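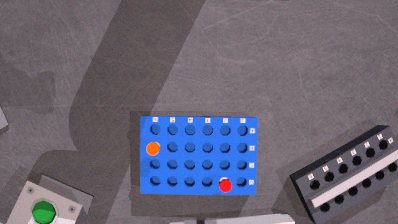 *The blue board with the orange and red pieces, Plidetti Room, Asante Technical School.*

The Robotics Society of the Asante Technical School convened at the appointed hour, Deepika Alva presiding. The minutes of the previous meeting were read and approved, with one correction to the spelling of Gallport.

Mr. Kwame Adjei, team captain, reported that entry number 3506 had been accepted for the Drerness Cup. He reminded members that a run was scored out of 100 and that the school's best score since September stood at 58.

"It is a respectable score," said Mr. Ikhsan Ismail.

"It is recorded as a score," said the Chair.

The matter before the meeting was the red piece. Mr. Mawuli Dramani moved that it be assigned to the arm's first attempt. Mr. Kwaku Tetteh, who had written the routine for the orange piece over 223 lines and most of a winter, objected in the strongest terms the rules allowed.
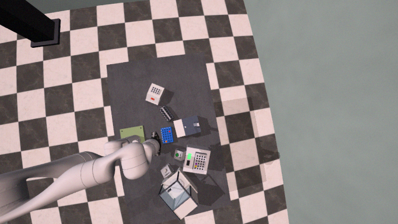
The Chair asked whether Mr. Tetteh wished his objection entered in full. He did. It ran to a page and a half, and during the reading of it Mr. Dramani was observed to look at the floor.

"I would withdraw the motion," Mr. Dramani said at last, "if Kwaku would let me sit beside him when he runs it."

The Chair ruled that this was not a form of words known to the Society. Mr. Tetteh seconded it. The motion was carried, and the Secretary was directed to find a second chair.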